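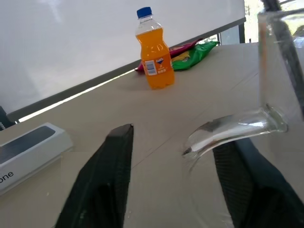
How did the sponsor's announcements of the Uvdale Prize change what people knew about the books in the running? They changed it very little until the shortlist, which in most years was the first time any title was made public.

4.2 Timing and content of sponsor statements

We collected the public statements issued by Karpenko, the company that pays for the prize, and sorted them by stage: call for entries, close of entries, longlist, shortlist and award. Statements made at the close of entries were short. They gave a total, named the genre for that year and repeated the value of the prize. None listed authors or publishers. Piltcombe, the regional newspaper group, usually printed these statements with few changes, often under the company's own headline.

The longlist was treated differently from year to year. In 3 of the editions studied it was released in full. In the others it was sent to the judges and to publishers but was not published, and we found it only in the Fonow archive, which holds the prize office's letters up to the move to online entry.

Figure 3. Tabletop with drink and snack bags.

Coverage grew sharply once titles were known. Articles written after the shortlist were longer, quoted from the books and were more likely to carry a byline. Articles written before it dealt mainly with the sponsor — its spending, its other cultural work, its plans for the ceremony. Poetry years drew less notice than fiction years at every stage, and drama years drew the least.

Two limits apply. The archive has gaps for the early editions, where letters were kept only if a publisher had complained. We also left out radio, which may have reached more readers than print in the towns outside the capital. Entry totals are given as the sponsor reported them. We could not check them against the forms, most of which were destroyed in July after each award, and we do not use them as a measure of how many books were published in a given year.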